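Zodiacal light

The zodiacal light is a faint, cone-shaped glow that rises from the horizon along the ecliptic, the path followed by the Sun and planets across the sky. It is produced by sunlight scattered from fine dust spread through the inner Solar System. From middle northern latitudes it is best seen in the west after dusk in March, when the ecliptic stands steeply to the horizon.

Observation

The glow is easily lost in moonlight or town lighting. At the Hokonstead observing site, a series of watches by Hui-mei Liao recorded it on 9 of 17 clear evenings.

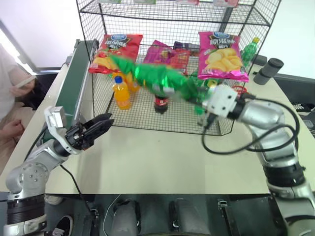

Junpei Shibata objected that several of those evenings should be counted as doubtful, as the western sky at Hokonstead was still in late twilight when the notes were made. Liao's revised list, dated 2022-10-16, marks 2 of the sightings as uncertain and leaves the others unchanged.

Observers are advised to wait until the last twilight has gone and to allow their eyes time to adapt to the dark. The cone is broadest near the horizon and leans with the ecliptic. It is smoother in texture than the Milky Way, with which it is sometimes confused.
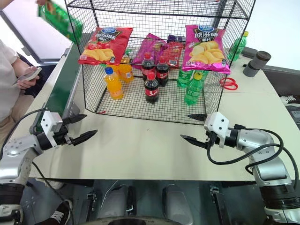
Snacks and drinks on a wire-mesh rack.

Related phenomena

Under very dark skies a fainter extension, the zodiacal band, may be traced along the ecliptic beyond the cone. Directly opposite the Sun lies the gegenschein, a dim oval patch caused by dust grains that are seen fully lit. Thierry Royer described both features in his notes from the Pons station, elevation 915 meters.

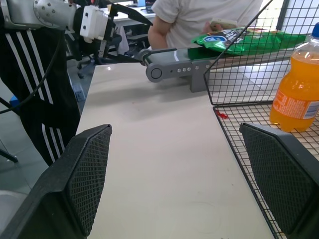
The dust responsible for the glow comes from comets and from collisions among asteroids. Its grains form a thick, lens-shaped cloud centered near the plane of the planets. An observer on Earth looks through this cloud from within and at a low angle, much as the long, pale tabletop with the small gray conveyor unit at its far end is viewed along its length. Over time, sunlight robs the smaller grains of orbital energy and they drift slowly inward.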